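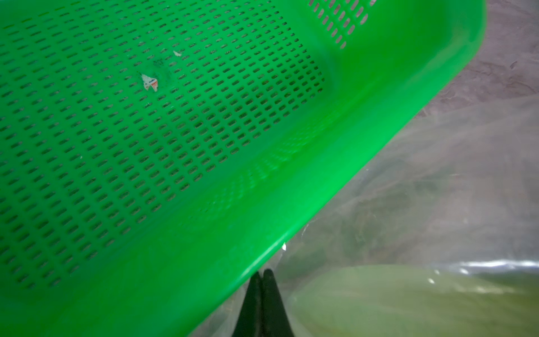 Nov 18, 2022

Grocery cell notebook, Udley workshop

Working through the handling rules again before they go to Lionel Barbier for sign-off. The draft he has is the old one, so ignore any copy with the Suratby header on it. Notes below are in the order I did things, and the order is poor.

Rule 1, state of the props before a session. The draft says "props to be clean and free of residue". Too vague to check. The green basket has a torn bit of label stuck to its slotted base, white with red and blue print, and a tiny white speck next to it. Is that clean? By the draft, no. By what we have all been doing, yes. Both readings have gone into the log as "props OK", which makes the entry worthless.

Proposed wording:

Before the first run, look at the inside and the outside of every container. Anything stuck to it is either removed or written down. If it is written down, it stays for the whole session. Do not peel labels off between runs.

The last sentence matters most to me. A session where the label is there for half the runs and gone for the other half is more trouble than one where it is there throughout. I don't mind scraps. Shops have scraps. I mind not knowing.

Rule 2, bags. Clear bags count as props and need a line of their own on the sheet. At present the sheet has "cabbage or lettuce" as one item and says nothing on whether it is bagged. With the clear film over it you get haze and a streak of glare across the view from the wrist, and the bare item looks quite different. So the sheet gets two columns: item, and covering (none, clear film, net, paper). The name of the vegetable should be the name on the receipt. I have seen the same thing entered three ways.

Also for bags: no loose film within reach of the wrist joint when the arm is enabled. This was in the Gumitier safety notes and got dropped when we merged the two documents. Put back in. A bag that is part of the task is allowed, an empty one lying about is not, and it goes in the bin before enabling.

Rule 3, approaching rims. Longest argument so far. The draft gives one approach speed for all containers. Krūmiņa cell uses two, a normal one and a slow one, and the slow one comes in as soon as the fingers are near a rim. I would like to copy them. A thick rim like the green basket's fills most of the wrist view when you are close, and by then you can't judge the depth from that camera alone. The operator should be looking at the overhead view or directly at the arm through the guard.

Wording for now:

Within a hand's width of any rim, use slow mode. Do not rely on the wrist view only. If the rim is blurred in the wrist view, you are too close to be guessing.

Lionel will take out the last sentence. Leaving it in the draft anyway.

Also under 3: fingers closed when passing a rim unless the task is to grip that rim. Open fingers can catch in slots or on the edge. The two tips together make a narrow enough shape to go past most things. Write this as "fingers closed", since "gripper parked" means something else on the Suratby controller and we have people moving between the two.

Rule 4, floor work. The draft assumes a table. We do floor work as well and there is nothing on it apart from one line telling people not to step over cables. Things to add:

Floor swept before the session. Existing stains and scuffs are left alone. Do not mop between runs — a damp patch changes the look of concrete and it dries unevenly.
Marked keep-out line, in tape, outside full reach of the arm. Nobody crosses it while enabled, including to straighten a prop.
Anything that has been on the floor is no longer food. It goes in the compost tub at the end, and the tub is emptied the same day.
Kneeling mat to be used for resets. It lives on the hook by the door.

On the food point, someone will ask whether bagged produce counts. Yes, it does. I don't want to be checking bags for holes.

Rule 5, stopping. No change to the emergency stop section, it is fine and people follow it. I have added a short part on ordinary stops, the kind where nothing is dangerous but the run is going wrong. At the moment some operators end the run and some try to rescue it. Both are acceptable but the log has to say which. Codes: E for ended, R for rescued. If R, add a few words on what was done. "Fixed" is not enough.

Also: if a container is being held when you stop, lower it before you disable. Drives off with a load in the fingers is how the blue crate got its crack. The brakes hold the arm, they do not hold the fingers. I had thought everyone knew this and then found two entries in the log showing otherwise.

Checked the log against the draft this afternoon. It has 189 entries. 71 have no prop note at all, not even "OK". 4 mention a label or scrap. I don't believe for a moment that only 4 had one. The form is partly to blame, as the prop note is on the back of the page and you have to turn it over with gloves on. Moving it to the front, above the operator's initials, so it has to be passed on the way to signing.

Questions still open

Does a basket that has been written down as dirty need washing before it goes back on the shelf? I say yes. Water only, then left to drain upside down. Detergent leaves a film in the slots and in the raised pattern along the inside edge, and it takes a brush to get it out.

Who keeps the master copy? Two are going round. Suggest the paper one in the cell is the master and the file is the copy, as the paper one is what people read.

Do we need a rule on light? The glare on film is strong at some angles. I would rather record the lamp positions than fix them. Will ask what Krūmiņa do.

Review date. January is too far off if the sheet changes now. I'd run the new sheet for two weeks and look at it then.

To do

Retype rules 1 to 5 and print. Tape one inside the cell door.
Order more floor tape, the yellow, 50 mm.
New log sheets, prop note on the front.
Brush for the baskets.
Ask Lionel about the two speeds before he reads it cold.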